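ok so finally had a proper go in the Fandmont Zutine, the long drive one, and I've got thoughts. thread. typing this in a servo car park so forgive me

Quick background – tiny outfit, two-seater, no roof to speak of. The old Zutine was already plenty quick. New one gets a supercharger, stiffer springs and a diff that works. That's basically the whole press release

Power's up by 66 hp. In something this light that's a silly amount. Second gear on a wet roundabout, ask me how I know 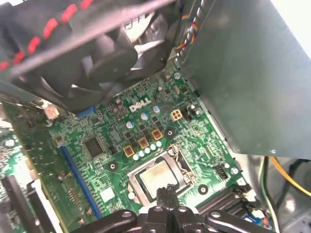 Martti Hirvonen: does it still have the awful gearshift though? drove the first one and kept finding fourth when I wanted second

Better Martti. Not fixed. Shorter throw, new bushes, still a bit vague going across the gate. You learn to be slow with it. Once it's warm it's fine

Steering is the good bit. No assistance, tiny wheel, every pebble comes up thru your wrists. Did the Tirkemier road both directions and had sore forearms by the pub. Grinning like an idiot tho

Brakes – no servo, so push like you mean it. First few corners you think there's nothing there. There is, it's just further down than your daily has taught you

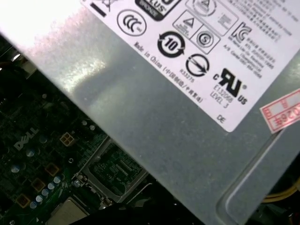

Ride's the surprise. Expected my teeth to fall out. It's firm, sure, but the dampers are lovely over the patchy stuff past the quarry, never skipped once. Someone's spent real time on that

Noise though. Intake is right behind your left ear and the whine on full throttle is a LOT. Fun for an hour. After that I wanted earplugs and a lie down

Boot: none. There's a cubby behind the passenger seat, took my jacket and half a sandwich. Cup holder also none. Phone went under my thigh the entire day

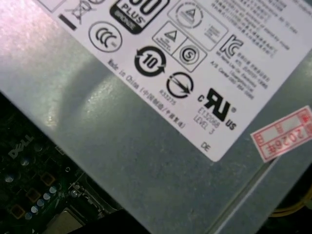

Tyres are Saludo semi-slicks as standard and I'd tick the ordinary road ones if you live anywhere it rains. Cold and damp they're hopeless. Warm and dry, unbelievable grip, you run out of bravery way before they let go

Fuel: don't ask. Tank's small as well so you plan your day round petrol stations. Hence the car park

Service is every 1000 km for the first one then yearly. Oil's easy to get at, plugs are not, whole rear clam has to come off and it's a two person job unless you've got very long arms

Things I'd change. Seat needs another notch back, I'm tall and my knees were round the wheel. Mirrors blurr the minute you're over 3 grand revs. And please, a proper door handle instead of the bit of strap

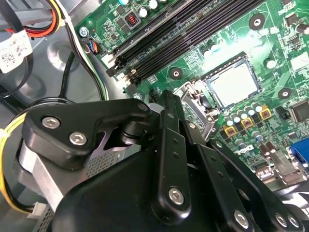 Benjie Sebastian reckons the non-supercharged one is the better car and I should stop being seduced by noise. Less weight over the back, nicer turn-in, leaves you money for tyres

And look he might be right on a tight road. Drove his back to back in May and it does change direction sweeter. But then you hit a straight bit and the new one just goes, and I forget everything sensible I was about to say

If you're buying – take a long test drive, bring a hat, do the pedals in the shoes you'll actually wear. Footwell is narrow, my boots got both brake and throttle twice

Right, tank's full, coffee's gone. Heading back the long way. Will answer the tyre pressure questions tonight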